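Festesdale shop puts its faith in a box of small squares

FESTESDALE, April 24, 2024 — The Strebel home goods store is giving over its front window to tie and belt organizers this month, on the theory that people here can't find what they wear around their necks. The store says a divided wooden tray will fix that. I have my doubts.

"You roll it, you put it in, you see it in the morning," said manager Saadet Ersoy, who has ordered 40 of the trays.
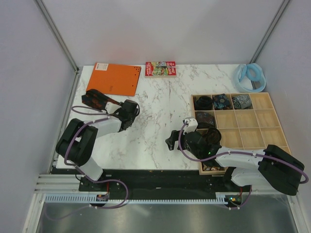

Ersoy's claim is that a rolled tie creases less than a folded one and takes less room than one on a hanger. Maybe so. But the people who came to her free demonstration mostly wanted to know where the tray itself is supposed to go. It won't fit in a shallow drawer, and on top of a dresser it is one more thing to dust.

Settimio Greco of Pliltville, who wore a tie to work for most of his life, was polite about it. "I own 6 ties," he said. "I know where they are."

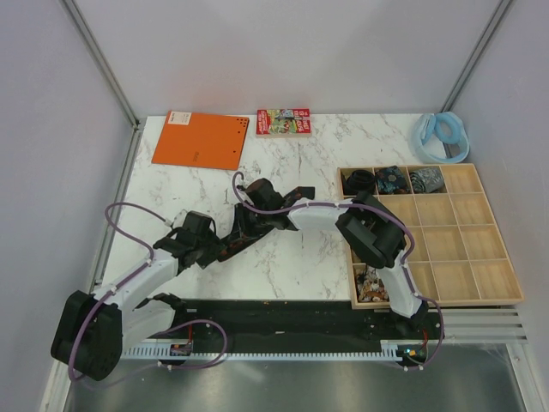
Nobuhle Baloyi was more easily won over and put her name down for one, though she plans to use it for earrings and spare keys — which says something about the demand for tie storage. Ersoy said customers can keep anything they like in it.

The demonstration runs again later in April. The store has not said what it will do with the trays that don't sell.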